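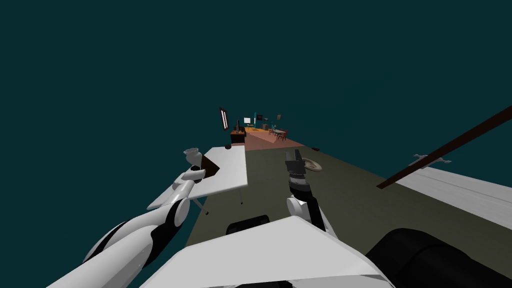 **Kadri Butkienė**
*Simulation lead, Trestthorpe*

Quick one before the 10 o'clock call. People keep asking for our sim rules and I keep pasting them out of a chat thread, so here they are. Not polished. Steal what you want.

Background, short version. We run two-armed jobs in sim before anything goes near the real cell at Herkdale. Reach over a table, get near a flat board, grip, lift, put down. Boring stuff. In May we went back through 2,096 saved runs and 1,147 of them were no use for anything. Mostly not bad code. Bad habits. No start pose saved, objects renamed halfway, somebody's leftover junk in the room. Mine too, some of them.

So, rules.

**1. Save the start state. All of it.**

Joint angles, gripper opening, where every loose object sits. Every object, including the ones on the floor you don't care about. The tan disc lying on the green floor is in the file. The little black puck at the far edge of the tabletop is in the file. If it has a pose it gets written down.

**2. One arm moves, the other one has a job.**

"Idle" is not a job. Either it's parked in a named pose or it's doing something. With the left hand hovering over the table by the brown board, I want to know what the right one is meant to be doing out over the floor, pointing up and forward like that. If the plan doesn't say, the plan isn't finished. This is the one I get most pushback on and I'm not budging.

**3. Hover before contact.**

Stop above the thing. Hold for 15 frames. Then go down. Yes it's slower. Oei did a whole batch without the hold and we couldn't tell a clean approach from a lucky one, so that batch went in the bin. Sorry Oei.

**4. Check the view from the robot's own body.**

Everyone tests from the nice overhead view and it looks great. Then you switch to the robot's view and half of what you get is white torso panel and a shoulder. Know what your own arms hide. Write down which parts of the table you can't see at the start pose and don't put targets there unless hiding them is the point of the test.

**5. Background stuff counts.**

The desk and the monitor way off at the back, the table and chairs, the pictures on the far wall. They're tiny from the start pose but they still have to be the same in every run of a set. Drodton sent us a set last winter where the furniture moved between runs and the scores moved with it. Took me two evenings to find. If you want to vary the room, vary it on purpose and log the seed.

Same for anything leaning or balanced. A long thin rod across the side of the room is fine if it's fixed. If it's loose, say so, and give it a mass that makes sense.

**6. Names stay put.**

"board" is "board" for the whole project. Not "plank", not "slab_02", not "board_final". I don't care what the name is. Just dont change it.

**7. A sim pass is a sim pass.**

It goes in the report with the word sim in front of it. Every time. We had a chart go to a customer without it and that was a long phone call. A pass means you're allowed to book time on the real cell, at low speed, with a person on the stop button – nothing more than that.

**8. Failed runs get kept.**

With one line on what went wrong. "Dropped it" is okay. "Weird" is not okay. I've written "weird" myself and then had no idea a month later what I'd seen.

Things I haven't decided yet: how long to keep the raw logs (disk is getting silly), and wether we should force the same lighting on everyone or let teams pick. I lean toward forcing it. Tell me if you've tried it the other way and lived.

Also someone asked if the rules cover mobile bases. They don't, the base is fixed for all of this. Different list, later, when I've had a chance to write it.

Ok, call's starting.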